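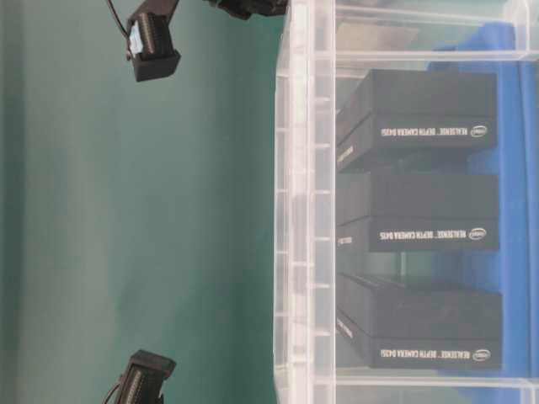 Black boxes in a clear bin, one above another, text turned sideways.

The Storage Shelf Gallery
Posted 2023-04-27 by Trefor Price

Welcome to the bin pages! I started sorting the stockroom in January, meaning to spend a weekend on it, and I have enjoyed it so much that I'm still going. There were 511 boxed items to find homes for, most of them small, and I wanted every one of them somewhere I could see it without lifting a lid. Clear plastic was the answer, and I've become a real fan of the stuff.

The picture at the top is one of my favorites. I love how dark matte packaging looks through a see-through wall — the plastic goes pale and milky where the light catches it, and the boxes stay good and black behind it. The green backdrop helps too. It's such a cheerful color next to all that gray and black!

A few notes from the sorting, for those of you who wrote in after the last gallery:

On the walls. The molded ribs are a treat to look at up close, all those little ridges picking up the light. They do blur small print a bit, so I keep a written list for anything with tiny lettering.

On turning boxes sideways. I fought this for weeks (I like my words the right way up) and then gave in. You get used to tilting your head, and the boxes fit so much better.

On the bins themselves. I tried Rilto first and then moved over to Veres, which come in the depth I need. The shelving is Skusteck, bought secondhand, and it holds up to 34 bins if you don't mind a squeeze on the bottom row. I don't mind at all.

On labels. Seven colors was too many. I'm down to three now and can remember what they all mean, even first thing in the morning.

Still to come: the cable drawer, the long shelf by the door, and the Boremetti cabinet, which has the nicest little runners I've ever come across and deserves a page of its own. I'm also hoping to get the spare parts trays done before the summer.

If you've got clear bins of your own, please send pictures. I'd love to see how you stack yours, sideways or otherwise.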